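Golar Adds Custom-Length Cable Service for Signal Booster Installs

August 16, 2026

Golar has opened an online cut-to-length service for low loss coax, aimed at people fitting cellular signal boosters in homes, small offices and farm buildings. Customers can now order any run from three feet up to 151 feet with the connectors already attached. The company used to stock five fixed lengths and sent all other requests to its sales desk by email.

The service covers the two cable types Golar sells most. The thinner one is meant for short indoor runs between the booster and the inside antenna. The thicker one is for the outdoor side, where the run from a roof or pole antenna is usually longer and signal loss matters more. N-male, N-female, SMA-male and F connectors can be chosen separately for each end. Right-angle versions are offered for N-male and SMA-male only.

Assembly is done at the company's shop in Fliltitz, which took over the work from an outside supplier in March. Each cable is swept for return loss before it is coiled and bagged, and a printed label with the length and the test result is tied to one end. Orders placed before noon are due to leave the shop on the next working day. Cables longer than 100 feet take one day more.

Botond Takács, who runs the assembly shop, said most returns in the past came down to length. "People would buy the 75-foot cable for a 40-foot run and leave the rest coiled up in the attic," he said. "You pay for that cable, and then you pay for it again in signal." He said the shop had built 3,000 cables under the new setup before the ordering page was opened to the public. 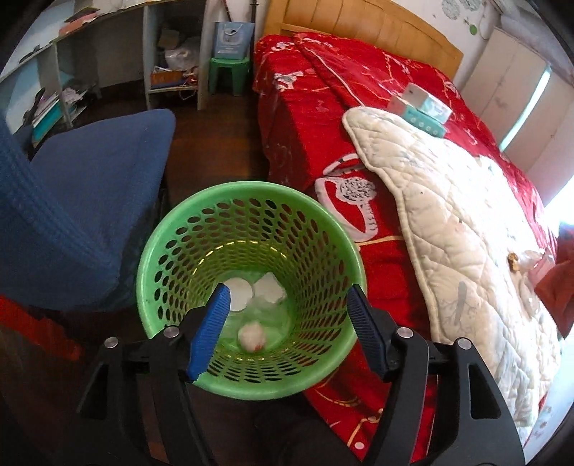
Measuring the run is still left to the customer, and Golar has put a short guide on the ordering page. It tells buyers to follow the path the cable will really take, including the drop down the wall and the trip behind the furniture, and to add three feet at each end. In a living room or bedroom the last stretch often passes behind an armchair and a wastebasket before it reaches the booster, and a straight line across the floor plan will come up short. The guide also gives the smallest bend for each cable type. For the thicker cable that is a four-inch radius, so a tight corner behind a baseboard may call for a right-angle connector or a short length of the thinner cable.

Prices are set by the foot with a flat charge for each pair of connectors. The thicker cable starts at $69 for a 25-foot assembly with N-male connectors on both ends. Heat-shrink boots are included. Weatherproofing tape for outdoor joints is sold separately, as are lightning arrestors and grounding kits.

Custom cables cannot be returned unless they fail within the warranty period, which is two years. The fixed lengths will stay on sale and keep their 30-day return terms. Golar said it may drop the 10-foot size later in the year, as it sells slowly.

Dealers will get the same service through their existing accounts. Owusu, a booster installer that took part in the trial, used it for work on farm buildings, where runs between a pole antenna and the equipment cabinet differ from one site to the next. The company said its crews now send in lengths after the site survey and have the cables in hand when they go back to do the install. Before that they carried bulk cable and a crimp tool and made up the ends on a ladder.

Cirado, which supplies the connectors, has changed the center pin on the N-male type used for the thicker cable. The new pin is crimped, where the old one was soldered. Cables with the old pin do not need to be replaced, and the two kinds can be used on the same system.

Golar does not plan to sell bulk reels through the new page. Customers who want to put on their own connectors can still order by phone, with a minimum of about 500 feet per reel. Plenum-rated cable is not part of the service for now. Takács said the shop was testing one and would add it if it passed the same bend and loss checks as the others.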